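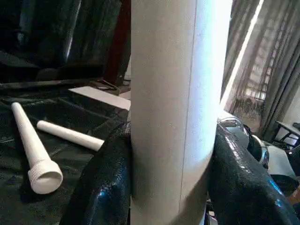 Dirton Fleet Hire was a commercial vehicle rental and leasing business in the market town of Dirton, best remembered in the surrounding valley for its long-wheelbase vans and for a style of contract that let small traders hand a vehicle back in the quiet months without paying a penalty. It was founded by Adalberto Coutinho, a former delivery driver, and traded under its own name until it was folded into the larger Moltari group.

History

Coutinho began with 2 secondhand vans, which he parked behind his brother-in-law's bakery on Cisach Road and rented out by the day to movers, florists and anybody else who happened to ask. The bakery had first call on both of them before 7 in the morning, and for years afterward the opening hours painted on the office door still began at a quarter past. Word got around quickly, as it does in a town that size, and by the end of the second winter he had 17 vans and a proper yard with a gate that locked.

Growth after that was slower and a good deal more careful. Coutinho disliked borrowing, and he would often wait months to buy a vehicle he could have financed the same afternoon. The change came when he took on the delivery contract for Hughes, a furniture maker across the river, which needed taller vans than the yard had ever kept. The Hughes vans were ordered with high roofs and plywood-lined load areas, and they proved so popular on the days Hughes did not need them that the rest of the fleet gradually came to match.

The seasonal lease

The arrangement most closely tied to the company was its seasonal lease, known around the yard simply as "the eight" from its length of 8 months. A customer paid for the busy part of the year, brought the van back clean and with a full tank, and was promised one of the same size the following spring. Landscapers and ice cream sellers made up much of the early trade, with a fair sprinkling of traveling fairground families, who tended to pay in cash and return the vans in better shape than they had found them.

Maintenance was included, along with tires and a breakdown call-out, though windshields were always the customer's own business. A mileage limit was added later, to some grumbling.

Merger and later years

Moltari bought the company when Coutinho retired, one December, and kept the yard open as its Dirton branch. Telephone bookings still came in on the old extension, 1323, long after the switchboard it belonged to had been taken out. The seasonal lease remained on offer to existing customers and was later extended to refrigerated vans.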